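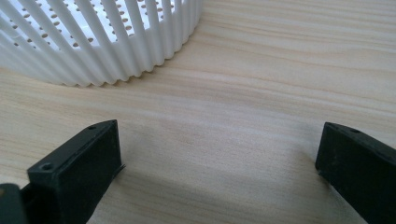

Courses > Robot Learning > Handouts > Week 5: Learning from hand-held demonstrations

Okay, this is the handout I promised after the last lecture, when we ran out of time halfway through the results and I had to wave at the whiteboard and say "it's in the notes." Now it is in the notes!

Quick recap first. We want a policy that looks through a wrist camera and decides where the fingers should go next. The old way to get training data is to drive the real arm around by remote control, which is slow and makes your shoulders hurt. The other way is to take the fingers off the arm, hold them in your hand, put a camera behind them, and just do the task yourself. You get a view of two dark fingers at the bottom and the work beyond them, and if the arm wears the same fingers later, the policy gets a view it already knows.

The task I used is the one from the homework: reach a white basket on a tabletop, close on the rim, lift. I picked that basket because it's annoying. The wall is all narrow ribs with gaps between them, and the inner surface is full of little round holes, so the wood shows through. A depth sensor hates that. A plain color camera does okay.

What we compared

Baltasar Aranda and I collected 200 demonstrations and trained the same network twice. Version A got all of them as recorded. Version B got the same ones, but we cut out the stretches where the hand was just hovering and making up its mind. (Everybody hovers. I hover a lot.) We called the cutting script Gralteo, for reasons that made sense at the time, and you'll find it in the course folder under that name.

Then we ran each version 57 times on the arm, moving the basket between runs. Version B was clearly better at getting going. Version A would come up near the rim with its fingers wide open and then sit there, which makes perfect sense once you think about it — a good chunk of its training data was a person sitting there. I went into this expecting the camera angle to be the big problem, and I was wrong.

Things to be careful about

The trimming has a threshold, and we tuned it by eye. Set it too high and you also throw away the slow, careful part right before the fingers close, and then the policy barrels into the basket and shoves it across the table. Please plot the speed of the gripper before you choose a number.

Also, we only used one table. A policy can get attached to wood grain in ways you won't notice until you move to another room. So don't go telling people this works "on baskets."

For section

Read the Clomdale notes, sections 2 and 5 only, and skip the proof. Then take one demonstration, trim it by hand, run Gralteo on the same file, and bring both plots. If they disagree, great, bring the one you'd defend — we'll argue about it in class.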